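Bowl and cup sorting, notes to self and whoever picks this up.

Myfanwy wants the plastic bowls and cups grouped by color for the Floretti set. Tarek says by size. I doubt either holds up once you have the lot out on the green cloth. Where does the yellow-green cup go, with the greens or on its own? Aled called the red-orange bowl red and ten minutes later called it orange. Same bowl, same man.

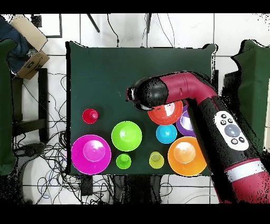
My other gripe is the word "cup." Some of the small ones could pass for bowls if you squint, and the Setar list has them under both names. It gives 40 lines for cups and bowls together and I don't trust 19 of them. Hefin says the list was checked. By whom — and against what?

Size is no better. "Medium" means whatever the person holding the bowl wants it to mean. Until we put a ruler across the rims I'm writing down large and small only, and leaving the rest blank.
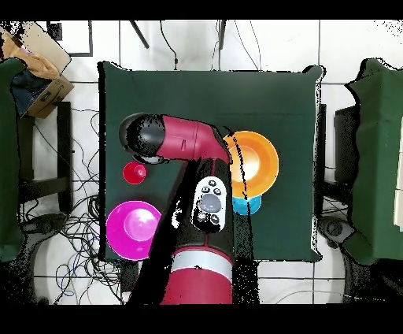

Guvbridge, August 16, 2018

Talked it over with Sioned. She thinks magenta and purple will get mixed up under the evening lights, and I agree with her for once. She also wants to order 100 more pieces from Nic Giolla in October. I'd hold off. We can't name the ones we have.

To do: ruler, fresh labels, ask Tarek what he means by medium.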